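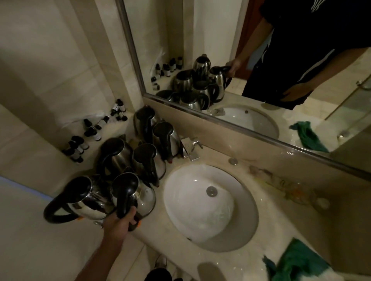 Kettles by the sink.

Mimville Fashion & Modeling Club
Minutes, monthly meeting, 2022-02-06

Started late, parking. Quorum OK. January minutes approved, one fix: the hall deposit was paid to Relton, not to Dollico.

1. Spring runway show
Relton hall confirmed for the spring show. Hall holds 300 seated but with the runway down the middle we lose two rows. Chair wants a T-shape, others said straight is easier on the new walkers. Vote taken, straight runway. Doors open one hour before. Ticket price left as last year.

2. Casting
18 walkers signed up so far, want a few more by the end of the month. Long talk about the height rule. Old rule sheet still has a minimum on it, copied from some agency years ago. Motion to drop it for club shows. Passed, two against. Anyone applying to Morais for agency work still has to go by what Morais asks for, that's their business and we can't change it.
Under-16s need a signed form from a parent. No form no fitting. Please stop handing these in on the day.

3. Morais open call
Morais is sending a booker to watch rehearsal. Will see walkers in plain black, flat hair, very little makeup. Bring one heel and one flat. Comp cards: front and back, no filters. Some members asked if phone pictures are ok, answer from Morais was yes if taken in daylight against a plain wall. Measurements to be taken again, several on file are out of date. 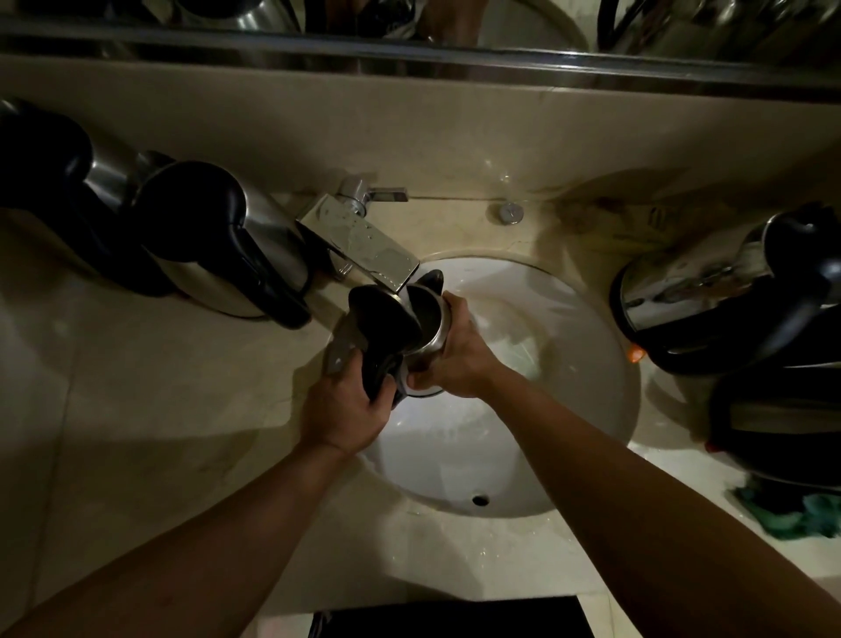 4. Clothes
Dollico lending 5 looks for the closing section, the rest from members and the two bridal shops. Everything from Dollico goes back on hangers, tagged, the next morning. Last year a belt went missing and we paid for it. Sizes to Dollico by Friday. Shoes are NOT included, walkers bring thier own.

5. Money
Balance 1159 dollars after the hall deposit. Backdrop printing still to come out of that. Quote for the photographer too high, asking for a shorter booking, show only and no backstage. Raffle again? Left open.

6. Rehearsals
Walk practice moves to the small room while the main floor is being done. Music needed early this time, last show the track ran out with four walkers still to go. Turn at the end is a half turn, hold, then back. No waving.

7. Other
Website photos are old, half of those people have moved away. New ones after the show.
Request for a posing class for beginners. Will put on next agenda, no time tonite.

Closed. Next meeting same room.

Comments (3)

runwaymom2: Is the parent form online anywhere? Last one I printed had the old address

tallish: so glad the height thing is gone!! I almost didn't sign up because of it

guest: What time does Morais get there, the minutes don't say

Recent
January minutes
How to make a comp card
Spring show: walker sign-up
Dollico fitting times
Directions to Relton hall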